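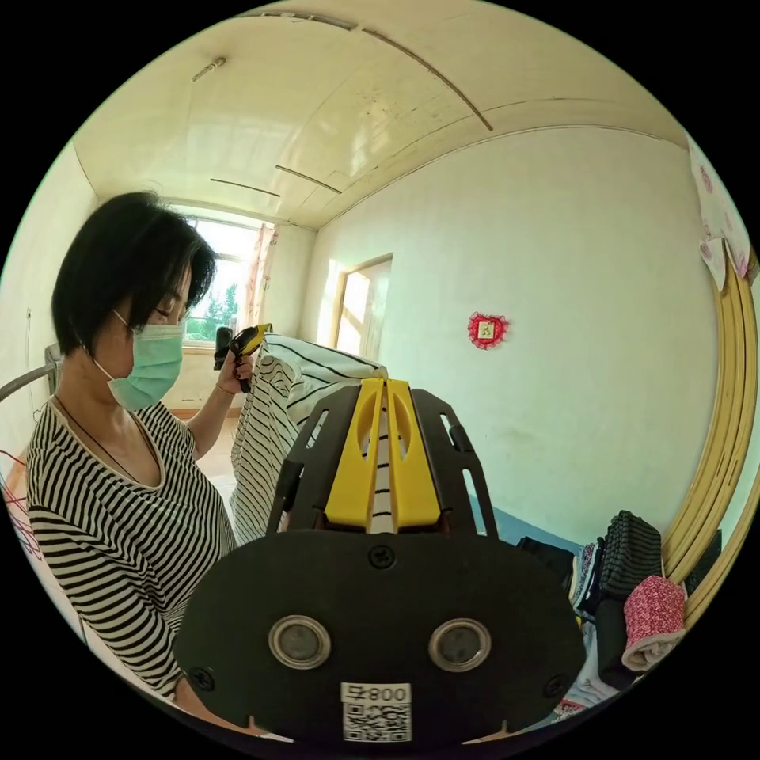

Striped garment, held up and stretched between two grippers.

The folding method in my laundry notes has been revised again, mostly to deal with thin striped fabric. Solid T-shirts were never a problem. Stripes are less forgiving: a fold that is off by a finger's width on a plain shirt can go unnoticed, and on a striped one it shows from the doorway.

The sequence I use now:

Hold the garment up by two corners and stretch it until the upper edge is straight. Let the lower part hang. Small wavy creases near the corners usually come from pulling on one side only, so even out the tension before laying anything down.

Lower it bottom hem first, then walk the top back until it is flat. Dropping the whole thing at once traps air and shifts the side seams.

Check the stripes against the table edge. With horizontal stripes I line up one stripe near the hem and ignore the rest. Knit fabric is rarely square after a few washes, and correcting every line takes longer than the fold itself.

Fold the sides in to a common width, sleeves back along the body, then fold in thirds from the hem.

On dimensions. My shelves are Gidby units with an inside width of 618 mm. Two stacks side by side at 300 mm each come to 600, which leaves 18 mm for fingers. I tried three narrower stacks for a month and went back. The shirts ended up thick in the middle and the stacks leaned.

The drawer is a different case. It is a Brilten, 496 mm across on the inside, and I file shirts upright in it. A third fold is needed there or the tops catch on the drawer above. Very thin fabric will not stand up on its own, so light striped tops go on the shelf and heavier cotton goes in the drawer. Anything with a wide neckline also goes on the shelf, as the neck edge tends to flop open when filed upright.

I use a folding board for plain shirts only. Mine is the smaller Leckie and it does what it should, but the panels hide most of the fabric during the fold, and I can't see whether the stripes have drifted until it is done. By hand I can correct it halfway through.

Surface matters more than I expected. A bare tabletop lets thin knits slide. A cotton towel underneath grips too much and drags the back layer. What works for me is a flat bedsheet pulled tight over the table, tucked under at both ends. My table is 540 mm deep, so long sleeves hang over the front until they are folded back. I do the sleeves first for that reason.

Order of work, for a full basket: towels, plain shirts, striped shirts, then socks. Towels first clears the most volume.

One open item is the shelf liner. The old one has started to curl at the front and the bottom shirt in each stack picks up a crease from it. I have a roll of Kokoder liner to cut down in June, when the winter sweaters move out and the shelves are empty anyway. I'll add the cut sizes to this post once it fits.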